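Wrist-view policies: what changed in the January runs

The Unbridge group has finished its first comparison of wrist-camera policies trained only on simulated kitchens. Latifa Lahlou and Ehab Zerouali trained two versions of the same network on 854 rendered episodes. One received the wrist view alone, the other the wrist view plus joint angles. Both control a parallel-jaw gripper, and the scoring covers the approach phase only, before any contact.

Wrist renders from the approach phase, gripper open:

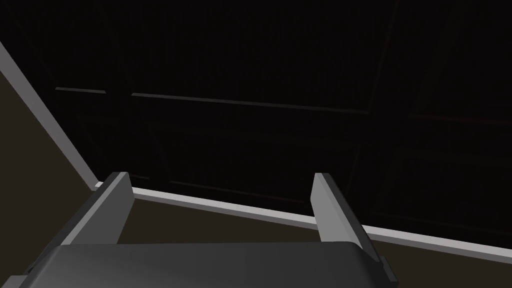
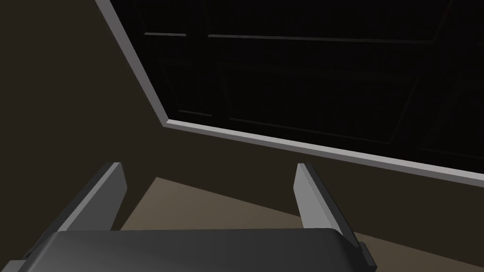

Findings so far

The version without joint angles drifts when large dark panels fill much of the view. Adding joint angles removes most of the drift but slows the approach. Karim Ouazzani suspects the flat, untextured surfaces, which leave the encoder little to track apart from trim edges. Five lighting settings were tested and the ranking of the two versions did not change.

Next steps

Hanane Bouazza is adding surface textures to the Mema scene generator. Repeat runs are scheduled for April, with the same seeds.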